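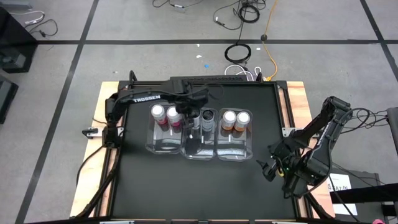 June
By Jitendra Malhotra

My mother kept a drawer of saved string, and I used to tease her for it. Now I'm 65 and I have a drawer of my own (string, twist ties, the good rubber bands off the broccoli), and I would like to say a few kind words for people who hang on to small things.

When we moved from Stundton to Sokside, my daughter begged me to empty that drawer before the truck came. I didn't, and I'm glad! The first week in the new house I tied up tomatoes, mended a window shade and fixed the strap on a neighbor's bag, all without driving to the store. I know a cluttered house can weigh on a person, and I don't want anybody living under piles of newspaper. But one drawer, kept with some affection, is a way of trusting that the day ahead will ask something of you and that you'll have a bit of string when it does. My daughter took a handful of rubber bands home last month, and I didn't say a word.

Recent columns
The Long Way Home From Dulon
Letting the Phone Ring
39 Years of the Same Soup Pot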